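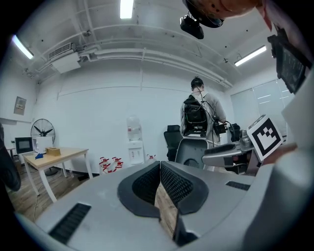 Mesa Zovell 155 - ficha de producto

Mesa de trabajo de uso general para oficina y taller. Tablero de madera clara, patas blancas. Admite monitor y equipos auxiliares. Carga máxima repartida: 155 kg. Fondo: 700 mm. Se entrega desmontada - llave incluida. Precio: 400 euros, sin transporte. Colocar sobre suelo nivelado y reapretar las patas tras el montaje.

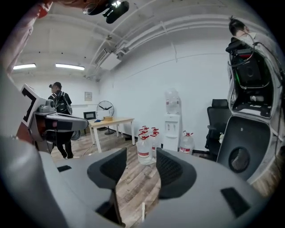

Comentarios

Grostel: ¿Se vende el tablero suelto?

Plaltell: Montada en media hora. Las patas, bien. El embalaje, justo.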